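# The Tromach Card Holder in Red

We've carried plenty of wallets at Zalmont over the years, and this is the one half of us ended up using ourselves! The Tromach is a small folding card holder in bright red leather with a front cover that opens like a little book. It's made for people who want their cards in one place and don't want a brick in their pocket.

Let's start with the color, as everyone does. It's a real red, the kind you can spot at the bottom of a dark tote bag while a line of people waits behind you. We do a brown and a dark green too (both lovely), but red outsells them every month except December.

The cover is edged in white stitching, and the strap loop gets the same treatment. The loop is wonderfully handy. Hook a finger through it when your hands are full, clip it to a key ring, or hang it on the peg by the door so you stop hunting for your bus pass at 7 a.m. The small white emblem on the cover is embossed, so you can feel it with your thumb.

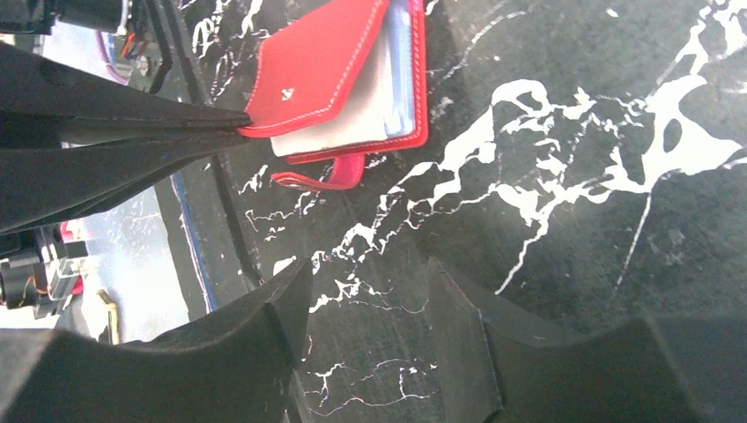 Valtteri Jääskeläinen wrote to us in July that he had gone back and forth for weeks over whether a holder this size would be enough, then moved his bank card, library card and gym pass into it and put the old wallet in a drawer. His only complaint was that the leather felt stiff for the first few days. Fair point – it does start out firm, and it eases up with handling.

## What fits

The Tromach takes 4 standard cards comfortably. You can squeeze in a fifth if it's a thin one, but the cover won't lie as flat and we wouldn't leave it that way for long. A folded bill or two will slip in behind the cards. Coins won't work, so if you carry a lot of change have a look at the Disent pouch, which has a zipper and matches the red very nicely.

Business cards fit fine, although they're a bit smaller than bank cards and sit lower. Give them a push from the bottom edge and they come right up.

## Details

- **Color:** red with white stitching
- **Capacity:** 4 cards
- **Weight when empty:** 19 grams
- **Strap loop:** leather, stitched edge
- **Batch size:** 500
- **Item number:** 71

## Looking after it

Wipe it with a soft, dry cloth. If it gets rained on, take the cards out, leave it open and let it dry away from the radiator. Herrero balm is what we use in the shop, a tiny dab worked in with a fingertip, but try it inside the cover first. Keep it off the white threads, which can yellow.

Red leather can rub off a little on very pale fabric in the first week or so – give it a good buff before it goes anywhere near your cream linen pants.

## Ordering

Each Tromach comes in a plain cardboard sleeve that fits through a normal mail slot. If you'd like initials stamped inside the cover, put them in the notes box at checkout, three letters at most. Stamped holders take a few extra days and can't be returned, so please check the spelling!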